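Karari cell, left-hand grip fault
Weekly inspection, April 2018
Inspected by: Precious Baloyi. Comments by whoever had the pen.

1. Emergency stop, both buttons. PASS. The second one still needs a proper thump. Thump it.

2. Fault log read and copied out. DONE. 1,031 grip warnings since the last reset, nearly all from the left hand. Farzana says a warning you get that often is a screensaver.

3. Left hand releases on command. FAIL. It let go late on 2 of 40 test lifts. On the second it carried the cover off towards the rack and dropped it where Cleiton's foot had recently been. Cleiton has asked for this to be recorded, so it is.

4. Left wrist cable, clear of the joint through full travel. PASS, with a grumble. Hangs free when the hand is at the shelf. Check again with the arm folded.

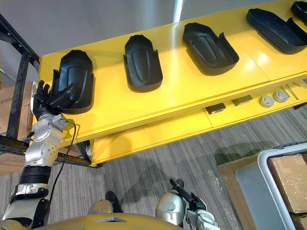 Item 5: left hand on the end cover, top shelf.

5. Covers set out in a row with room for the fingers. PASS. Fabrice would like them further apart. Fabrice may come and set them out himself.

6. Small parts kept to the lower shelf. PASS.

7. Floor clear within reach of both arms. FAIL. Flat cardboard and plastic wrap on the carpet. Same comment as last time, same handwriting. Slipping on packaging is a dull way to get into the accident book.

8. Speed limit on while anyone is inside the tape. FAIL, then PASS. Jailson found it switched off – no name against the change, naturally. Now needs a password, and no, it isn't on a sticky note.

Actions
Finger springs, left hand: replace before the next run. Precious.
Cardboard and wrap: out. Everyone with arms.
Release test: repeat all 40 lifts after the springs are in. Jailson to sign.

Cell stays on reduced speed until item 3 passes.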